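3.2 Korpus und Kodierung der Stilzuschreibungen

Grundlage der Auswertung ist das Korpus Clulico, das deutschsprachige Berichte über Auftritte auf roten Teppichen, bei Preisverleihungen und bei Modenschauen enthält. Aufgenommen wurden Texte mit einer Länge von höchstens 1000 Wörtern, in denen die Kleidung mindestens einer namentlich genannten Person beschrieben wird. Reine Bildstrecken ohne Fließtext sowie Produktlisten mit Kaufverweisen blieben unberücksichtigt. Nach der Bereinigung um Dubletten umfasst das Korpus 1104 Texte. Ein erheblicher Teil davon entfällt auf das Onlinemagazin Shao und auf die Berichterstattung zur Verleihung des Nernura-Preises, die jeweils im Oktober stattfindet.

Als Stilzuschreibung gilt jede sprachliche Einheit, die einem Kleidungsstück, einer Kombination oder einer Person eine ästhetische Eigenschaft zuweist. Erfasst werden adjektivische Zuschreibungen („exzentrisch“, „reduziert“), nominale Etiketten („Stilikone“, „Modesünde“) und verbale Konstruktionen („bricht mit der Kleiderordnung“). Farb- und Materialangaben ohne wertenden Anteil werden gesondert kodiert, damit sich das Verhältnis von Beschreibung und Bewertung bestimmen lässt. Grenzfälle wie „knallrot“ oder „puderfarben“ wurden der beschreibenden Kategorie zugeordnet, sofern im selben Satz keine weitere Wertung auftritt. Diese Regel ist grob. Sie führte bei der Probekodierung jedoch zu deutlich weniger Abweichungen als eine Einzelfallentscheidung.

Die Kodierung erfolgte mit der Annotationsumgebung Nudar in zwei Durchgängen. Im ersten Durchgang wurden die Textstellen segmentiert, im zweiten den Kategorien des Kodierschemas zugewiesen. Beide Durchgänge wurden von unterschiedlichen Personen ausgeführt; abweichende Segmentgrenzen wurden vor Beginn des zweiten Durchgangs vereinheitlicht. Ironische Verwendungen erhielten ein zusätzliches Merkmal, gingen aber mit ihrer wörtlichen Kategorie in die Zählung ein.

In 744 Texten findet sich mindestens eine bewertende Stilzuschreibung. In 548 Texten wird zusätzlich ein Modehaus oder eine für den Entwurf verantwortliche Person genannt. Die Nennung steht überwiegend im ersten Absatz und geht der Bewertung voraus, wodurch das Urteil über das Kleidungsstück syntaktisch an die Herkunft gebunden wird. Texte ohne Herkunftsangabe verwenden dagegen häufiger personenbezogene Etiketten. Der Ausdruck „Stilikone“ tritt in dieser Gruppe auch dann auf, wenn das getragene Kleidungsstück selbst nicht näher beschrieben wird.

Für die Preisberichterstattung ist zwischen Vorabtexten und Nachberichten zu unterscheiden. Vorabtexte formulieren Erwartungen und greifen auf frühere Auftritte zurück; Nachberichte messen den aktuellen Auftritt an diesen Erwartungen. Das Adjektiv „überraschend“ ist daher im Korpus ungleich verteilt und wurde bei der Berechnung der Kategorienhäufigkeiten nicht als eigenständige Wertung gezählt. Die Kleiderordnung der Veranstaltung wurde als Kontextvariable aufgenommen, soweit sie aus dem Text selbst hervorging.

Die Trennung von beschreibender und bewertender Farbangabe lässt sich auch auf textile Gegenstände außerhalb der Bekleidung anwenden. Die Angabe „blasses Pfirsichrosa“ für den Kissenbezug in Abbildung 2a wäre nach dem Schema beschreibend, „kitschiges Rosa“ bewertend. 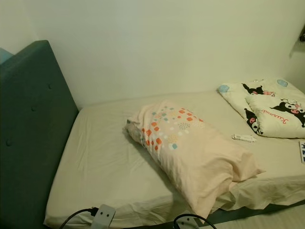

Abbildung 2. (a) Kissen auf einem Bett mit gepolstertem Kopfteil; (b) geöffneter Pappkarton.

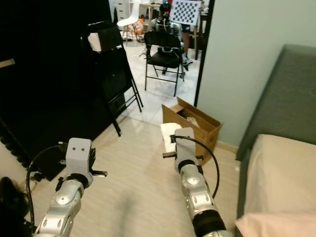 Wie wurden Texte kodiert, die mehrere Auftritte derselben Person behandeln?

Jeder Auftritt bildet eine eigene Kodiereinheit, sofern ihm mindestens ein vollständiger Satz gewidmet ist. Zuschreibungen, die sich auf den Stil der Person insgesamt beziehen, werden einmal je Text erfasst und keinem einzelnen Auftritt zugerechnet. Bei den oben genannten Textzahlen bleibt diese Aufteilung ohne Wirkung, da dort der Text als Zähleinheit dient.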